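Search this title Search Go

Chapter 4
The Shop Floor Finds Its Voice

By Kenna Forsyth
Updated in January

Filed under: Labor History / Organizing / Student Edition

Pick up almost any story about a union and you will find a strike near the front of it. Strikes are exciting, and we will get to them! But this chapter starts earlier, in the months when people are still deciding whether they can trust each other enough to ask for something together. I find this the best part of the whole subject, and I hope you will too.

Our main case is the garment plant at Enadgate, owned by the Pliter company. When the drive began, the plant had 1,204 workers on its books, most of them sewing by the piece. Pay depended on how many finished items passed inspection, and the rate could change overnight. A stitcher who had a good week on Monday's rate might come up short on Friday's — and there was no one she could ask about it except the foreman who had posted the new one.
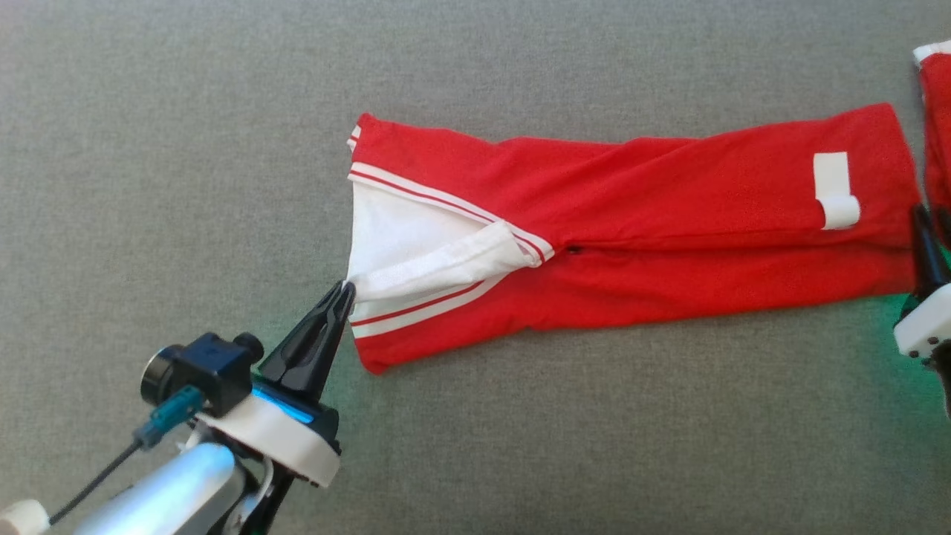 The first meeting drew 25 people to a back room at the Halim tea house. They had no officers and no name. What they had was a notebook in which a presser, Eckhard Reuter, had been copying down every rate change he saw. Once it was passed around the table, workers from different rooms could compare their pay for the first time, and the talk got loud very quickly.

Within a season the notebook had become a list of demands, and it was wonderfully short. The workers wanted rates posted in writing before a job began, and they wanted 2 elected stewards in every room. Notice that neither demand asks for a raise. Keep that in mind as you read, and see whether you agree with those who thought it was a mistake. 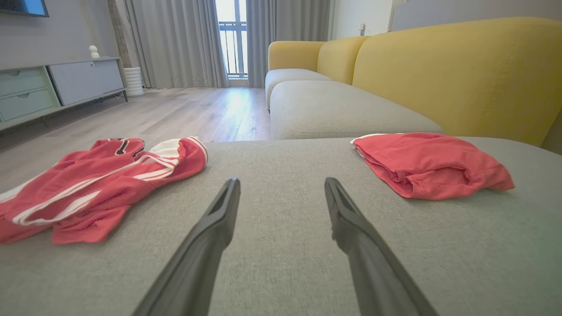 The company answered by setting up a council of its own, with members picked by management. Almost 200 workers signed up for it, some out of fear and some because they really believed it would help. Later in the chapter you will read letters from both groups, along with pages from the Jiltemen, the newsletter the organizers printed at night and carried in under their coats.

Words to know as you read: piece rate, steward, company union, recognition, grievance.

Before you begin section 4.1, write a few lines about a time you wanted something changed at school or at work. Who did you talk to first, and why that person? Hold on to your answer, as we will come back to it when we look at how the stewards were chosen.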